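The Long Way Round

8 May 2024

The job was listed as remote handling, and I took it in April because it was indoors.

Before that I had driven a reach truck at Durano for eleven years. Durano shut the shed in the winter and sold the racking. They gave us a handshake and a letter each, and the letter had a list of places that might want people with a steady hand. Cundora was fourth on the list. The first three didn't answer.

Cundora had the upper floor of an old carpet warehouse. You went up an iron staircase at the side, signed a book, and hung your coat on a hook with a number on it. There were nine booths along the windows. In each booth was a chair, a screen, and a pair of handles on jointed arms that came up from the floor. On the other side of a partition were the tables, and at each table was a robot with two black fingers. You moved the handles and the fingers moved. That was the whole of the training on the first morning, and it took less time than the fire drill.

What I had to do was pick things up and put them down. The robot would keep a record of how I had done it, and later on, somewhere else, another machine would learn from the record. I was told not to think about that part. The supervisor, a tall woman who wore her glasses on a cord, said that people who thought about it became stiff.

"Do it how you'd do it at home," she said.

I said that at home I used my hands.

"Well, then," she said, and went to see about booth seven.

The first week was blocks. The second was cups, and a sponge. I was bad at the sponge. When I squeezed the trigger too hard it bulged out at both ends, and the machine lifted it like that, looking strangled, and set it down where it slowly came back to its shape. Each go was called a run. You did a run, pressed the pedal to say it was good or the other pedal to say it was not, and someone on the table side put the thing back. The sheet on the wall gave the target, and the target for each of us was 400 in the fortnight.

In the third week we went on to food. The customer was a firm called Trolent that meant to put machines into hospital kitchens, at night, when the staff were thin. The first item was a wrapped sandwich, and it had to come out of a basket and go on a tray.

I had thought it would be easier than the sponge. I sat down, put my wrists in the rests and brought the hand over until the wrist camera gave me the table.

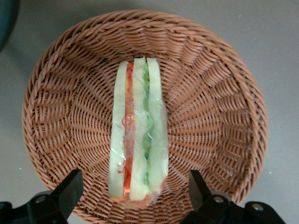
7 min read

The basket was the sort my mother kept bread rolls in on Sundays. She would have had a cloth in it. I noticed that first, and then I noticed that the sandwich lay with its cut side up to me, all the layers running away in stripes, red and green between the bread. The fingers were open, one to each side of it. I only had to go forward and down a bit, and close.

I didn't do it. I sat there with the handles in my hands and looked at it.

My father had his lunch made for him every working day of his life, until my mother was taken ill, and then I made it. I was fourteen. He worked on the boats that brought the gravel up, and he left at five, so I made it the night before and wrapped it and put it at the front of the fridge. I was careful with it. I cut it straight and pressed the film down so the air was out. He never said a word about it, good or bad, and I never asked. But I used to stand there with the fridge door open for a moment, looking at the thing I had made, and it would have been the same view as this, from above, with the cut side showing.

"Booth three," said the speaker. "Are you stuck?"

"No," I said.

"You've been still for two minutes."

"I'm lining up."

I went down. The tips touched the wrap on the left side first and I felt it in the handle, a small tick. I had come in crooked. I backed off, turned the wrist a little and went down again, and this time both sides met it together. I closed. The film creased and slid. The bread gave, and kept on giving, and I stopped before it got any flatter. Then I raised it clear of the rim, took it across and let go over the tray from too high up. It landed on its corner and fell over.

I looked at it for a while and pressed the pedal for not good.

The woman with the glasses came round the partition. She had a run of mine up on her tablet and she played it back with her thumb.

"What was wrong with that?" she said.

"I dropped it."

"From an inch."

"You wouldn't drop it if it was somebody's."

She played it again. I thought she would tell me about the target. She was fair, but she liked the target.

"Trolent only ask that it gets to the tray," she said.

"I know."

"All right," she said. "Your pedal."

So I did it again, and I did it the way I would have done it for him. I came in level. I closed until the film stopped sliding and no further. Over the tray I went right down until I felt the bottom of it touch, waited, opened the fingers a little at a time and drew them up straight so they wouldn't drag the wrap. It took nearly twice as long as anybody else's. I pressed the good pedal.

I went on like that for the rest of the week. The others got quick. The lad in booth four could do it with one wrist and eat an apple with his spare hand. I was the slowest on the floor, and on the sheet my line stayed short while the rest of them crept across the paper. At dinner break I sat on the iron stairs with my own lunch. I had taken to looking at it before I ate it, and that made me feel foolish, so I ate it fast.

There was a café on the corner called Gündoğdu where some of us went after the shift. They knew what we did up there and thought it was very funny. The man at the counter would hold a teaspoon in two stiff fingers and lower it into the saucer, making a noise like a motor. I laughed the first few times. Then one evening I told him he was letting go too early, and I showed him, and he did it again properly, with his tongue between his teeth, and the spoon went down without a sound.

"How much do they pay you for that?" he said.

I told him.

"Hm," he said, and gave me my change.

At the end of the fortnight the floor had done 1,181 good runs between us, and the customer had wanted 2,000. There was a meeting about it, standing up, by the coats. The woman with the glasses read the figures out. She said that Trolent had tried the first lot already, and the machine at their end had learned from it, and there was a clip if we wanted to see.

We crowded round. It was a kitchen with the lights low and a steel counter. A pair of fingers like ours came in over a tub of sandwiches, and nobody was moving them. They went down a bit crooked, the way booth four did it, and picked one up fast, the way most of them did it. They swung across. I waited for the drop.

It didn't drop it. The hand slowed over the tray and went right down, and stopped there with the thing still held. Then the fingers opened a little, and a little more, and came up straight.

"That's a second and a half it's wasting," said the lad from booth four. "What's it waiting for?"

The woman with the glasses looked at me over the tablet and didn't say anything. She had the customer's notes in her other hand. I could see there was a line about it, and I could see it had been underlined, but from where I stood I couldn't tell whether they wanted it kept in or taken out.

"Soup next," she said. "Bowls with lids on. Sleeves up, please."

I went back to booth three and sat down. Somebody on the table side was still clearing away, and the wrist camera was on, pointing at a bare patch of table. I put my hands on the handles and brought the fingers together, very slowly, on nothing, until they touched. Then I opened them again and waited for the bowl.

37 shares
12 comments

More short fiction
The Weighbridge
Two Rooms Over a Chandler's
What the Ferry Left
A Key for the Allotment
Night Bus, Upper Deck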